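Ovthorpe Robotics Club — Frequently Asked Questions
Questions about the two-arm dish project go to Takumi Hamada. Everything else goes to Consuelo Toledo.

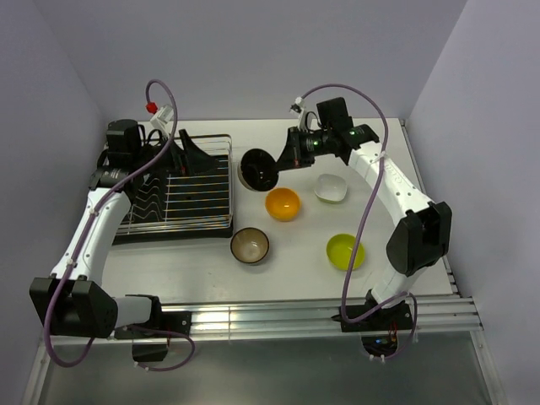
Who can join?
Any student in grades 9 through 12. You do not need to have taken a programming class.

When do you meet?
Tuesdays after school until 5:30, in the lab behind the wood shop. The lab stays open later in the two weeks before a demo.

What is the dish project?
Members program two arms to move bowls from a table into a wire rack. Each team picks its own order for the bowls and decides which arm does what. A full run is 100 attempts, logged on the shared sheet.

Do dropped bowls count against us?
Yes. Log the drop, put the bowl back on the table and go on to the next attempt. Please don't delete bad runs — we use them at the review.

Can I run the arms by myself?
No. Two members have to be in the lab, and one of them must have passed the safety check with Mererid Owen. Keep hands outside the walls while the arms are powered.

What does it cost?
Dues are $12 a semester. Travel to the June meet at Heffernan is separate. Ask Consuelo about a waiver if you need one.

Do I need my own laptop?
It helps, but there are loaners in the cabinet. Sign them out and back in.

I missed the fall sign-up. Can I still join?
Yes, until Feb 6, 2026. After that you can visit, but you can't be placed on a team until next year.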